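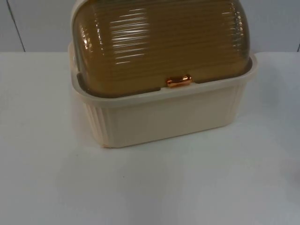 Tineke Verbeke wanted to know whether bread keeps better in one of these or in a plain paper bag on the counter, and she asked it before half of us had our coats off. Good question! The answer we got was "it depends on the loaf," and then a very happy twenty minutes on crusts, crumbs and why a sourdough sulks in plastic while a soft sandwich loaf does fine.

So that was how the Filtthorpe open day began for me, and it more or less stayed on that level all afternoon. I had gone for the kitchen storage rooms (I skipped the garden furniture completely, sorry to anyone hoping for a report on it) and I came home with sore feet, a notebook full of scribbles and a strong wish to reorganize every cupboard I own.

## Getting there and getting in

The bus stops right at the gate. You sign in at the front desk, get a sticker with your name on it, and then you can go through the rooms in any order you like. There were two talks, one before lunch and one after, and I made it to the second. Lunch was soup and rolls. The rolls were excellent, and yes, several people asked what they'd been stored in. A paper sack, straight from the bakery that morning.

## The bread room

I don't know if it's officially called that, but it's what everybody called it. I could have stayed there all day. The one that stole my heart was the roll-top with the cream base and the amber lid, ribbed all the way across so it catches the light in little white streaks. My grandmother had something very close to it next to her toaster, and I hadn't thought about it in years. The color of that lid is pure honey. The corners of the base have fine vertical grooves too, a detail I never noticed as a kid, when all I cared about was whether there was raisin bread inside.

What I liked about the room was that you could talk shop with people who really use these things. A man from Howlader had strong feelings about crumbs. His method is to empty the box once a week, tip it over the sink, wash it with warm water and a drop of dish soap, and then leave it open until it is completely dry. The drying is where most of us go wrong, he said, and I felt personally called out. A woman beside him lines hers with a clean dish towel and swaps it every few days. I've been trying her way at home and so far I'm a convert.

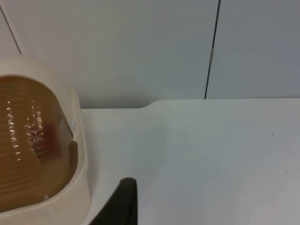
I also picked up a tip about where to put one. Mine has always lived beside the stove, which is about the worst place in the kitchen, with all the warmth and steam. Away from the window is better too. I've moved it to the far end of the counter, next to the fruit bowl, and now I keep reaching for bread where there isn't any.

## The jar wall and the talk

Next door was Desemus, with a long wall of shelves and 171 jars on them, a number printed proudly on a card at the end of the row. Flour, lentils, rice, buttons, dried peas, more buttons. I loved it. The labels were all handwritten, and someone had spelled "barley" in 2 different ways on the same shelf.

The afternoon talk was given by a speaker from Lunex and covered old kitchen plastics: how to clean them gently, what scratches them, what to do about a stale smell. Baking soda and patience, mainly. Skip the scouring pad on anything see-through! There were 100 chairs set out and I got one of the last ones, right at the back, next to a couple who had brought their own cake tin along for advice. They passed it down the row and we all had a good look at the hinge.

## If you're thinking of going

Go early, eat the soup, and bring a bag, as there's a swap table by the exit. I left a colander and took home a butter dish with a lid that nearly fits. The doors close at 4 and they do mean it; I was still chatting about rye bread when the lights in the hallway went off. The next open day hasn't been announced, but there's a sign-up sheet at the desk and my name is on it.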